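Filed under: Home & Garden Lists > Old House Plumbing
2 replies | 14 shares

Thursday, August 8, 2019

Elīna Strazds wrote:
> We got the keys to the Brelville house! The kitchen still has
> separate hot and cold taps. Would you switch to one lever,
> or keep the old pair?

Elīna, congratulations! Switch, switch, switch. I did mine last September and I still grin when I fill the kettle - one hand, done.
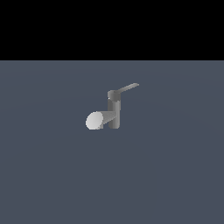
Single-lever mixer, the general type.

Before you buy, crawl under the sink and check that the shutoff valves turn. Mine were stuck solid, and the plumber from Brarnberg wanted 600 for the pair (I did it myself in 2 evenings and loved it).
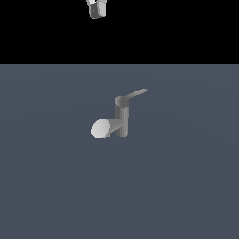
Measure the spacing of the holes too. A cover plate hides the spare one, and Korker in Kereama keeps a whole drawer of them. Bring your old washers along so they can match the threads. And please tell us what's behind that pantry wall, I'm dying to know!

Vaida Stankevičius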